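Dish Shelf Questions, All in One Place
Last updated September 17, 2019

I get the same handful of emails about plates and little shelves over and over (I love them, keep them coming!), so I finally sat down and put my answers on one page. I sell mix-and-match tableware and small raised shelves out of my shop in Trestbridge, and I use the stuff at home every day, so most of what follows comes from my own kitchen.

What do you mean by a raised shelf?

Just a plank on legs that stands on your counter or at the back of a table. You get a second level for dishes and you keep the space underneath. Mine is called the Trirnholm and it's the thing I get asked about most. No drilling, no wall brackets, and you can pick it up and move it when you want to wipe behind it.

How deep should the plank be?

Measure your biggest plate first. I didn't do this with my first shelf and I grumbled about it for a year. A dinner plate can hang over the front a little and be perfectly fine, but if it hangs over a lot, somebody's sleeve is going to catch it. If you're stuck between two sizes, get the deeper one.

Can I put two dishes side by side if they don't quite fit?

Sure, I do. Put the flatter one in front and let the one with the raised rim tuck in a bit behind it. They overlap some and it looks kind of nice, especially if the colors are different. I wouldn't do it with anything you'd cry over, though. Save that for the cupboard.

Do all my colors have to match?

Oh please, no! I started out with a plain white set and I was so bored. Then I bought one bright pink plate from the Rácz line and that was the end of the white set. My only loose rule is to keep a couple of quiet colors in the mix, so a peach or a beige next to the loud ones. Coral and magenta together on their own can be a lot at breakfast (my opinion, feel free to ignore it).
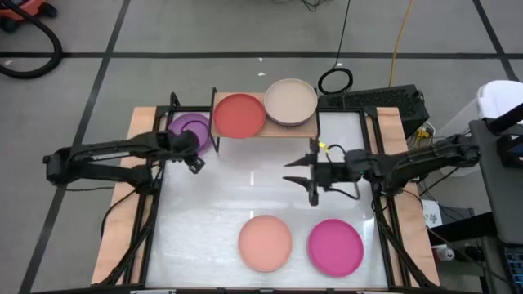 The other thing I'd say about color is that it makes putting things away so much easier. In my house pink is for snacks, peach is for toast, and everybody knows it, so there's a lot less digging through a stack to find the right size.

Where do bowls go?

Next to the shelf, down on the table. I've tried them up top and they eat the whole plank. A see-through one is great for this spot, as you can tell what's in it from across the room and it doesn't make the corner feel heavy. Mine usually has clementines in it.

Should plates be stacked or laid out flat?

Stack them for storage, lay them out when you're about to serve. I leave a small gap between plates when I'm setting things out so I can get my fingers under the edge. If you're short on room, put the ones you need last up on the shelf and bring them down as you go.

How much weight can the Trirnholm take?

20 pounds, spread out along the plank. That's plenty for everyday plates. Please don't put your stand mixer on it. Someone did, in March, and we had a long email exchange.

How do I clean a wood plank?

Damp cloth, then a dry one. I rub a bit of Brodetik board oil into mine every couple of months, leave it for 30 minutes and buff off whatever's left. Don't soak it and don't run it through the dishwasher. Let your dishes drain properly before they go up there, too, or you'll end up with rings.

My shelf wobbles. Is it broken?

Probably not! Loosen all the legs a little, set it on the flattest surface you own, press down in the middle, and tighten them again one at a time. If it still rocks, email me with your order number and I'll send felt pads.

Can I buy just one plate?

Yep, any color, any size, no minimum. Search for item 3236 on the shop page to get the single plates, and put the color you want in the notes box at checkout.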